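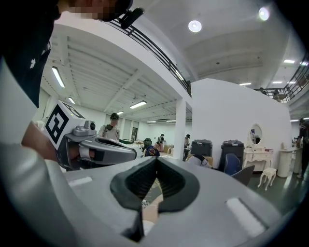
4.2 Lettering and page counts in the licensed titles

The Fashola run is the larger of the two groups in our sample, with 137 issues against 65 for Nustine. Both publishers bought rights to radio serials and turned each serial into a comic of fixed length. Fashola kept its scripts short and let the artist set the panel breaks. Nustine sent out typed pages with the breaks already marked, and its letterers worked from those. As a result, captions in the Nustine books are longer and often repeat what the radio narrator said.

Figure 2. Gripper bodies in use, one with a pale object in its opening.
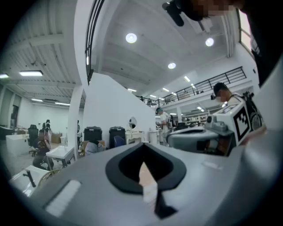 Comments

Brendan Keogh: Were the Fashola reprints from 2000 counted with the originals? The captions were reset in those, at least in my copies.

Chinyere Anozie: Reprints were left out. See section 3.

Volker Frerichs: I have two Nustine scripts with the breaks crossed out in pencil, so some artists clearly ignored them. Happy to send scans.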